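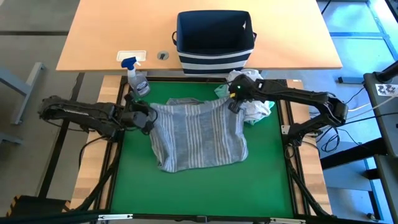 Striped shirt, both grippers on the shoulders. November.

Search this diary
Search
Posted in November, 9.40 pm, by the author

Shirts again. I drove the arms by remote control from before lunch until my wrists gave up, and the total for the day is 100 goes, good and bad together. Penry wants 1000 by the end of the month. They call these "demonstrations", a grand word for me pinching a T-shirt by the shoulders and trying not to drag it off the green mat.

I still can't see what the machine is meant to be getting from me. My left hand is slower than my right, so I always wait for it, and I suppose the arms will learn to wait as well. I have a habit of tugging the collar flat before I fold anything. Is that skill or fuss? The people at Nuner say the model sorts that out by itself. They said the same in the summer about towels, and I watched it fold fresh air with great care for most of an afternoon.

The pale blue one with the thin white stripes is the worst of the lot. The neck bunches up and I lose sight of which layer I've got hold of. I asked if we could drop it from the pile. No, the awkward ones are "valuable". I notice that whoever decides this isn't the one holding the controls.

Prallasska's new build went on at four. It felt lighter on the right side and no different on the left. We let it try by itself afterwards: 8 attempts, and I would call 6 of them a shirt folded by somebody in a temper. The report to Triltarport will say something kinder, I expect.

I folded the washing when I got in. It took nearly no time and I didn't think about my hands once, which bothered me a bit, as that's the part I'm supposed to be passing on. Trousers tomorrow, if the list holds. Must take the wrist strap in.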